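Stitcombe Residents Board > Roads and Traffic > Lenthorpe Road signal timing

gravelpit
Posted August 1, 2026
Has anyone else noticed the left turn light from Lenthorpe Road onto the bypass got shorter? I counted nine seconds of green this morning. If the first car is slow to start you get three through, maybe four. The line was backed up past the tire shop. It used to be fine before they repaved.

oldmillrd
It's been like that all month. My guess is they put it back to the default when they replaced the control box and never changed it. I called the county and got a recording.

Tessellate44
I don't think it's shorter. I think there are more cars. The new apartments opened and most of those people work on the other side of the bypass. You can't add that many units and expect the same light to handle it.

gravelpit
I timed it. Nine seconds. It was not nine seconds in the spring.

Tessellate44
Did you time it in the spring?

gravelpit
No, but I drove it twice a day and I know when I'm sitting through two lights and when I'm not.

hank_o_hay
The county traffic count is posted on their site. 2,339 cars a day making that left. I couldn't find an older number to compare it to, so that doesn't settle anything. You can both keep going.

oldmillrd
2,339 is a lot for one lane. They should have put in a second turn lane while they had the road torn up – the space is there, it's just grass and a sign.

Prurnico
The grass is a drainage easement. They can't pave it without moving the culvert. This came up at the public meeting and it was a money problem. What they can do is put in a sensor so the green holds while there are cars waiting. There may be one there now that isn't working. If the light gives you the same nine seconds at midnight with one car, the sensor is dead or switched off.

gravelpit
I can check that. I get off late.

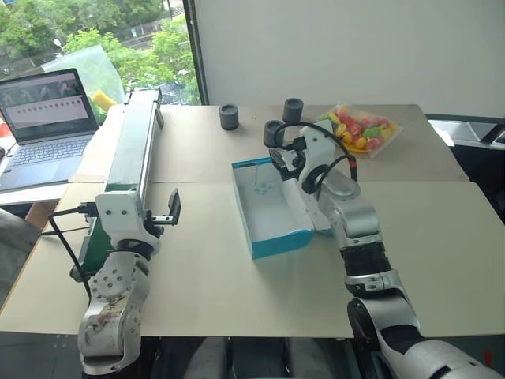

Also worth writing down which direction goes first. Some lights give the left turn at the start and some at the end, and I think ours got switched. If it did, the county changed the program on purpose and there should be a record of it.

Dong
Just take Quarry Street. Right on Quarry, left at the stop sign, and you come out past the whole mess. Saves me two lights.

quarrystreetmom
Please don't. We have kids on this street and no sidewalk, and people already come through here way over the limit.

Dong
It's a public street and I drive 25.

quarrystreetmom
You might. The ones behind you don't.

hank_o_hay
If you use the county's web form, pick "signal malfunction" and not "general comment." I did that for the crosswalk button by the library and somebody was out there in two days. General comment goes nowhere.

gravelpit
Filed it under malfunction. I'll post what I get at midnight.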